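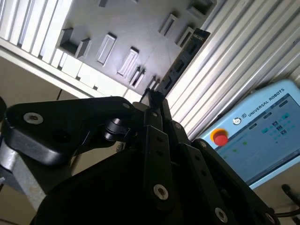
Black linkages and silver screws, with a white tray beyond.

The Ferry to Tveit

My aunt Nayeli Escobedo kept a boarding house in Edgate for most of my childhood, and I was sent there every March with a suitcase too big for me and a tin of shortbread that was meant for her and seldom arrived full. It was a tall, draughty house with a green front door, and it smelled of floor wax and onions, and I loved it more than any place I have lived in since.

There were five lodgers in the year I want to tell you about. Four of them I have mostly forgotten (one had a moustache, and one used to sing in the bath), but the fifth was Torben Kramer, who had the back room over the kitchen and who was writing letters to a woman in Tveit.

Tveit was across the water. On a clear evening you could see its lights from the landing window, and the ferry went over twice a day, and the fare was hardly more than the price of a pie. I asked my aunt why he didn't simply go. She was shelling peas at the time and she took a good while to answer.

"Some people like to knock before they come in," she said, "and some people knock for years."

He wrote at the kitchen table, in the warm, after the supper things were cleared. I was allowed to stay up and lick the stamps. He never told me what was in the letters, but he would ask me for words now and then, quite seriously, as though I were a colleague. What would I call the colour of the harbour before rain? I said pewter, having learned it that week from one of my aunt's mugs, and he wrote it down and thanked me, and I went up to bed so proud that I lay awake until the late boat sounded its horn.

The replies came on Fridays, in thin blue envelopes. My aunt would prop them against the marmalade and pretend to be busy at the stove while he read, and I would pretend to be busy with my toast. He always folded them up again along the same creases and put them in his waistcoat pocket, and then he would say something about the weather.

In the last week of my visit no letter came. He wrote anyway, on the Saturday and again on the Sunday, and on the Monday he came down to breakfast in his good coat with his shoes polished. He couldn't eat. My aunt wrapped two egg sandwiches in wax paper, and a third, and after a moment's thought she put in what was left of the shortbread.

"You'll walk him down," she told me, and so I did, holding his hand, though I was really too old for it and I think he was too.

There was a wind on the quay. He stood at the bottom of the gangway so long that the ferryman coughed. Then he bent and asked me what I would call it, the colour of the water that morning, and for once I couldn't think of a single word.

"Never mind," said Mr. Kramer. "I'll ask her." And he went up, holding his hat on with one hand and the sandwiches with the other.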